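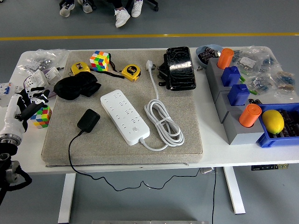
Kai-wen Yuen
Moderator, Workshop Surfaces
07/04/2026

Thread: Felt mat on a bench, colour shift and pilling

Holtia: Has anyone had wool felt fade under LED strip? Mine went down in October, 3 mm sheet over a white melamine top, 4000 K tubes above. The exposed part is now a lighter grey than the part under the parts drawers. No windows in the room.

Kai-wen Yuen: Is it wool or polyester? The two fail differently. Wool yellows under UV and bleaches under visible light. Polyester mostly holds its colour but pills.

Holtia: Sold as 100% wool. I haven't done a burn test.

Urnine: Burn test a corner. Wool chars and smells of hair, polyester melts into a bead. A lot of what gets sold as wool is a 30/70 blend.

Ngcobo: Disagree that it's the light. A decent LED puts out next to no UV. I'd look at whatever you wipe it with. Isopropyl lifts some dyes.

Urnine: Visible light fades dye too, UV is only faster. 2000 lux for 24 hours a day adds up. What are your hours, Holtia?

Holtia: Lights are on a timer, almost 3000 hours since I fitted it. I don't wipe it, I vacuum it.

Ngcobo: OK, that rules out solvent. I still doubt the light on its own. Dust packed into the nap reads lighter as well.

Kai-wen Yuen: Easy to separate. Wash an offcut from the exposed side in cold water with wool detergent, dry it flat, compare it to the covered side. If the grey comes back it was dust.

Nanden: Dry it flat and leave it alone — mine shrank 24 mm over the length after a warm wash and no longer reaches the end of the bench.

Holtia: Cut a strip, it's soaking now. Burn test says wool, or mostly.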